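3.2 Handling of single cartons at the floor line

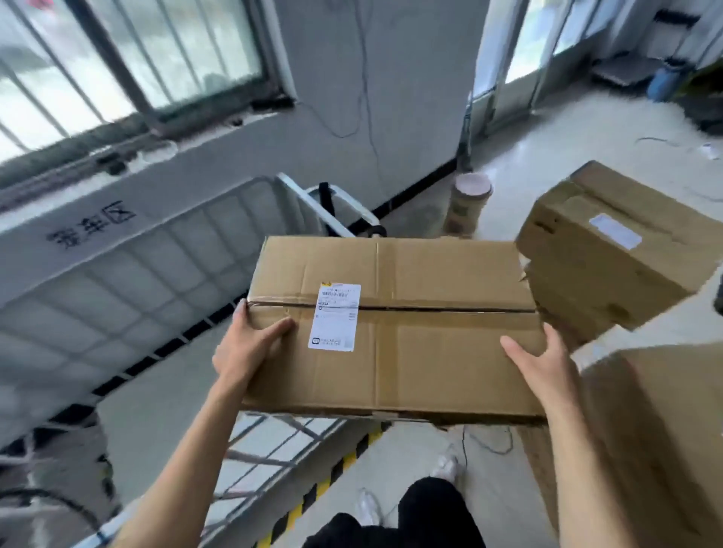

The second part of the study concerned the manual handling of single cartons between the incoming stack and the sorting bench at the Gesenden depot. Earlier work at the same site (Section 2.4) had treated the carton as a uniform load and had recorded only its mass and the height from which it was lifted. That approach was adequate for estimating effort over a full shift, but it gave no account of how the hands were placed or of how placement changed with the position of the label, the tape and any damage to the board. These details matter to packing staff, who are asked to keep labels readable and seams closed through several stages of handling.

A total of 147 lifts were retained for analysis. Lifts were excluded when the carton was set down and picked up again within the same pass, or when a second person took part. All cartons were of corrugated board and closed with tape along the main seam. Contents were not disclosed to the handlers. Each handler was told to move the cartons at a normal working pace and was given no guidance on grip.

Figure 3. Carton held level with one hand at each end. The shipping label overlaps the taped seam towards the left side of the lid. Yellow-and-black striped tape crosses the floor beside the handler's feet.

Grips were sorted into three classes. In the end grip, shown in Figure 3, the hands are at opposite ends of the carton and the long axis lies across the body. In the base grip, both hands are beneath the load. In the corner grip, one hand is beneath a lower corner and the other is on the upper corner diagonally opposite. A fourth class, in which the carton is held against the chest with the forearms, was included in the first coding sheet but was dropped after the January trial, as the coders could not separate it reliably from the base grip.

The end grip is commonly described in training material as symmetrical. The records do not support this description in full. In many of the lifts coded as end grips, the two hands were used differently. The left hand in Figure 3 has its fingers curled over the top face and the thumb near the front edge, whereas the right hand is pressed flat against the end of the carton with the fingers spread. We refer to this arrangement as a hook-and-press grip. It depends on friction at the pressed end, and is therefore likely to be sensitive to the surface condition of the board.

Surface condition was scored by inspection on a four-point scale, from 0 (no visible wear) to 3 (board torn or opened). Scuffing and light crumpling along the lower edges, of the kind present on the held carton in Figure 3, were scored as 1. A fold line across the lid was noted separately and did not affect the score. Seam closure was recorded as complete or incomplete. The coders disagreed most often on the boundary between scores 1 and 2, and these cases were settled by Ogunleye after a joint reading of the notes.

Label position was recorded with respect to the main seam. A label was entered as "clear" if no part of it touched the tape, and as "overlapping" otherwise. The distinction was introduced at the request of the Lelport depot, where cartons opened for inspection are cut along the seam and overlapping labels may be damaged by the blade. For the present purpose, the label was of interest mainly as a region that handlers might avoid. It was expected that fingers would be kept off the printed area when the label lay close to one end. This expectation was borne out only in part: avoidance was common in the end grip but was seldom seen in the corner grip, where the choice of hand position appeared to be governed by balance.

The floor line served as a fixed reference for foot placement. Steps were coded as "closed" when both feet were level and as "open" when one foot was forward of the other. The open stance was the more frequent of the two in all grip classes. Jansen (personal note) has suggested that the line itself encourages an open stance, as handlers tend to stop with one foot near it. The present design cannot test this, and a comparison with an unmarked floor would be needed. Loose items on the floor, including cables, were entered in the remarks column but were not used in the analysis.

Two limits should be stated. First, the grip was coded at a single moment, when the carton was judged to be level, and no claim is made about regripping before or after that point. Secondly, the cartons were drawn from ordinary traffic, so that size, wear and label position could not be varied independently. The follow-up series planned for the Linemton site will use 80 cartons of one size, with labels applied at set positions, and will adopt the scoring sheet prepared by Lappalainen. Results for the stacking stage, in which cartons were placed on top of others already on the floor, are given in Section 3.3.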